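**Clarnero** war eine Diskothek mit angeschlossener Konzertbühne im Stadtteil Brenine. Sie bestand in einer ehemaligen Halle der Spedition Bauerfeind und galt regional als Spielstätte für Synthiepop, Italo Disco und Funk. Der Name wird auf der ersten Silbe betont.

## Geschichte

Die Halle wurde nach dem Auszug der Spedition zunächst als Möbellager genutzt. Der Umbau zur Diskothek umfasste den Einbau einer Empore, einer abgesenkten Tanzfläche und einer Bühne an der nördlichen Stirnseite. In den ersten Jahren bestand das Programm überwiegend aus Schallplattenabenden. Konzerte fanden nur an Feiertagen statt, weil die Konzession den Bühnenbetrieb auf 300 Personen beschränkte.
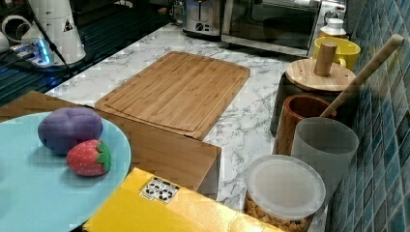
Nach einer Erweiterung der Fluchtwege im Jahr 2000 entfiel diese Beschränkung. Der Betreiber stellte das Programm daraufhin um und richtete eine monatliche Konzertreihe ein, die unter dem Titel *Ilik* geführt wurde. Auftretende Gruppen erhielten eine Festgage und einen Anteil an den Abendeinnahmen. Die Reihe wurde bis zur Schließung des Hauses fortgesetzt, zuletzt in unregelmäßigen Abständen.

Mehrere Konzerte wurden über das Saalmischpult mitgeschnitten. Eine Auswahl erschien als Doppel-LP mit der Katalognummer 2728 in einer Auflage von 300 Exemplaren. Die Pressung enthält auf Seite C einen Kanaltausch, der bei der digitalen Wiederveröffentlichung behoben wurde.

## Technik

Die Beschallung der Tanzfläche erfolgte über vier Stapel mit getrennten Basskanälen. Für die Bühne bestand ein eigenes System, das über eine Frequenzweiche in der Regie angesteuert wurde. Beide Anlagen konnten gekoppelt werden, wobei die Laufzeitdifferenz zur Empore manuell auszugleichen war. Die Lichtanlage wurde von einem Pult neben der DJ-Kanzel bedient.

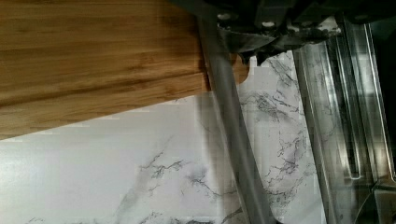 ## Rezeption

In der Lokalpresse wurde vor allem die trockene Akustik des Saals hervorgehoben, die auf die Dämmung der Hallendecke zurückgeführt wurde. Kritisiert wurden die Sichtverhältnisse unter der Empore. Die Doppel-LP wird auf Sammlerbörsen gehandelt; Exemplare mit dem beigelegten Programmzettel sind selten.

## Verbleib

Das Gebäude ist erhalten und wird gewerblich genutzt. Bühne und Empore wurden zurückgebaut, die abgesenkte Tanzfläche wurde verfüllt. Das Bandarchiv befindet sich in Privatbesitz.

*Stand: April 2026*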